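Plinier Lab Handout 4: Rules for Simulated Gripper Runs

Read this before you book time on the Uveo server. The rules apply to every group, including those who passed the February check.

1. Before a run

Load the Haruna settings file and leave the speed limit at 16. Write down the random seed. A run without a seed can't be repeated and will not be graded.

2. Starting pose

Every run starts with the fingers open and nothing between them. Keep the gripper clear of walls. In a mosaic room the small tiles make distance hard to judge by eye, so read the clearance from the log – do not guess it from the camera view. The minimum is 10 mm on each side.
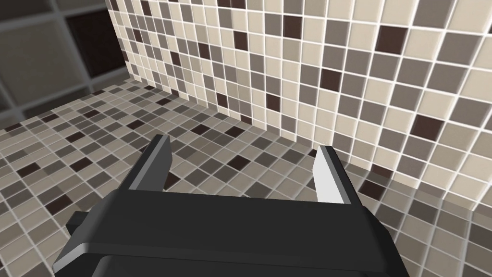 3. During a run

Do not change friction, lighting or tile pattern once the run has started. If the gripper touches a wall, stop, mark the run as a contact and keep the file. Deleted contacts count as missing data.

4. How many runs

Each group hands in 400 runs. Last term's best set had 281 usable ones, and most of the losses came from missing seeds.

5. Moving to the real arm

A clean simulated set does not give you access to the Gasiseck cell. You still need the safety sheet signed and a second person at the stop button.

Sheets are due 25 May 2022, on paper, in the tray outside the lab.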